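**Tournoi de rentrée : fallait-il sortir la zone en fin de match ?**

**Prollbridge_90**
Bonsoir à tous ! Je rentre du gymnase et j'ai encore la finale en tête. Clollau mène de 5 à la pause, tout roule, et puis le coach de Dristberg passe en zone – et là, plus un panier facile. Vous en avez pensé quoi, vous ?

**tante_lulu**
Ah, quelle finale, je n'ai plus de voix ! Moi je dis bravo, la zone était le bon choix, les petites de Clollau n'ont pas de tir extérieur.
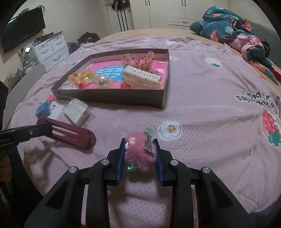

La vraie joueuse du tournoi, pour moi, reste Amarachi Okonkwo, qui défend sur tout le monde et trouve encore le moyen d'encourager le banc. Ma nièce ne jure que par elle et veut déjà le même chignon pour l'entraînement (je lui ai expliqué que la barrette rose en fourrure, toute mignonne avec sa petite figure, resterait sur le lit les jours de match, l'arbitre n'en voudra pas). Bref, une gamine en or.

**Zerouali**
Pas d'accord, Lulu, et je le dis avec affection. À cet âge-là, on devrait apprendre la défense individuelle. La zone fait gagner en octobre et on le paie deux saisons plus tard.

**tante_lulu**
Mais elles l'ont travaillée tout l'été, ta défense individuelle ! Laisse-leur quatre minutes de zone dans une finale, quand même. 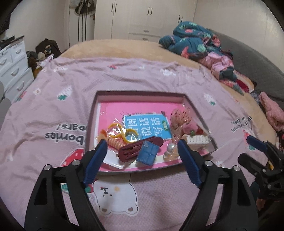 Et puis Okonkwo sortait d'une demi-finale très dure, avec deux fautes rapides, il fallait bien la protéger un peu.

**Prollbridge_90**
Je suis entre vous deux. Qui vient au match retour à Dristberg ? J'ai de la place en voiture.

**Zerouali**
Moi, volontiers – et on en reparlera en route !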